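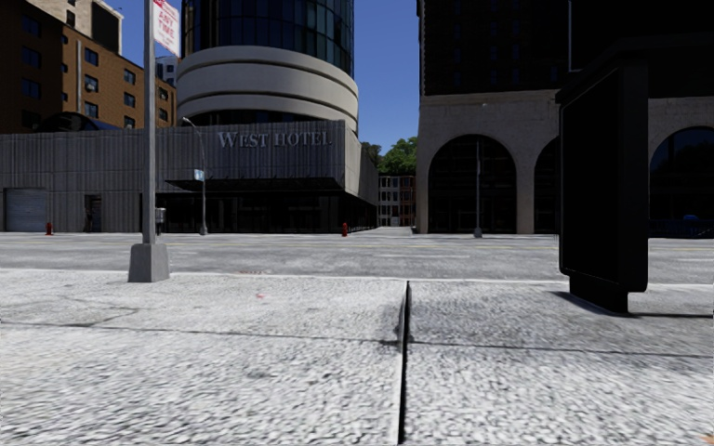 Sidewalk and curb, Haladow. Office diary, December.

The office opened at the usual hour. The morning was given to the transfer of the map collection from the Gukau reading room, which has now entered its second stage. The inventory stands at 2,065 sheets, including the harbor surveys that were entered twice last spring and have since been reduced to one record each. The duplicate cards have been kept in the gray box until the annual check.

The question of the folded sheets was taken up again. It was the position of this office that no folded sheet should be flattened in the week of the move. The Gukau staff had begun on the parish maps before that instruction reached them, and 14 are under weights in the side room. It was agreed to leave those as they are and to begin no others. A note was placed on the door.

A letter was received from the Vik archive asking for the return of the railroad plans lent to us for the autumn display. The loan form shows a return date at the end of the month. The plans will go back by courier in their original tubes. The condition report was read against the one made on arrival, and one difference was found: a short tear at the lower edge of the second plan, not noted before. The tear may have been missed at the first reading. The matter was reported to Vik in plain terms, with an offer to pay for the repair.

At noon the writer walked over to the Haladow rooms to measure the doorways for the flat cases. The inner door is narrower than the plan on file and the largest case will not pass through it upright. It can be carried on its side if the drawers are taken out first. This adds the better part of a day to the schedule, and the movers have been told. The electric meter was read while on the premises, and the key to the rear store was tried and found stiff. A locksmith is to be called.

Two members of the public came to the desk in the early afternoon. One wished to see the old field names east of Wurkari and was given the tracing in place of the original, which is already packed. The other had come about a boundary between two gardens. It was explained that the collection may be consulted but that this office does not give opinions on boundaries. The visitor was civil about it and made a copy of the relevant sheet.

The reading room hours were then considered. The draft notice proposed closing to readers for the whole of the move. A shorter closing was preferred by the desk staff, who would keep one table open for work with copies, and the draft was sent around for comment before the close of business.
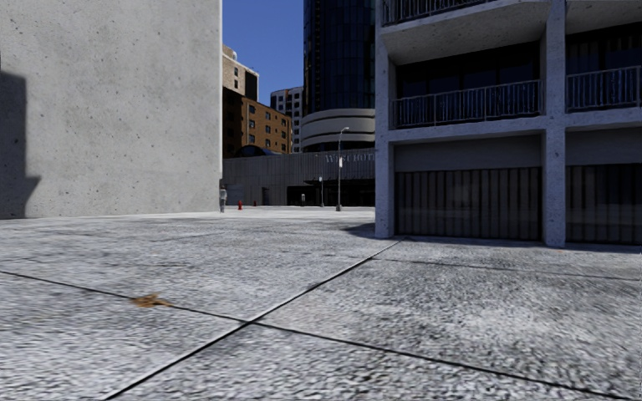
Lamduan Nuchit replied within the hour that she could not support a full closing in any form. Readers who travel in from Wurkari have only the winter months free, she wrote, and some of them have waited since the summer for the drainage maps. She asked that these be moved last and unpacked first. She also asked that the notice say plainly which sheets could be seen and which could not, as the last one had left people guessing.

Her points were accepted, with one change. The drainage maps share their drawers with the estate plans and cannot be moved apart from them without relabeling. Both groups will therefore go last. Of the 36 drawers to be moved, 21 are now labeled and tied, and these may leave in any order. The notice was redrafted with a list of the sheets available in copy and was signed before four o'clock.

Supplies: cotton tape is low and blotting paper has been ordered. The large trolley has a loose wheel and is not to be used for cases until it has been seen to.

The locksmith telephoned at closing and can come in the morning. The Haladow key has been left with the desk in a marked envelope. Letter to Vik copied to the file.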